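Wornberg Handheld Gripper, Wide Jaw

We've been putting the Wornberg through its paces against the Tultier and the older Fahmy, and it's the one people keep reaching for! It's a hand-held tool with a camera on board, so you carry it to the task yourself and get the same close view of the jaws every time.

The wide opening is what won us over. Boxes and cups are easy for almost any gripper, but woven things are another story – they give a little, they snag, and a corner is much harder to line up on than a flat side. Our comparison set has 23 household items, and 4 of them are baskets.
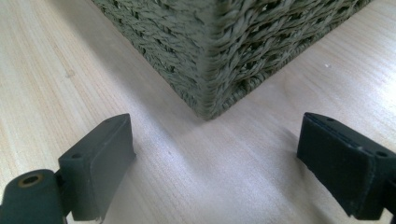
Rultbridge Manipulation Lab – Gripper Test Group

A corner approach like this one on the green basket is a favorite of ours. Both dark gray fingers stay in view while you line up, with plenty of bare tabletop between them and the base, and you can judge your angle before you commit. On the Tultier we had to tilt the whole tool to get both fingers in the picture, and the Fahmy's camera sits so low that tall items hide everything behind them.

Gisela Henríquez ran 12 tries per item with each tool and liked the Wornberg's trigger best (light, with a clear stop at the end of the pull). She'd still pick the Tultier for coins and keys, where its thin tips are great.

A few things to know before you borrow one. The pads are flat-faced and swap out with a hex key. Charge the handle overnight, and check the finger joints for play after a long session. Glossy tables can throw bright patches into the video, so turn off auto exposure first.

We have two kits on the shelf, each with a spare set of pads. Loans run for 16 days, and you can renew if there's no one waiting.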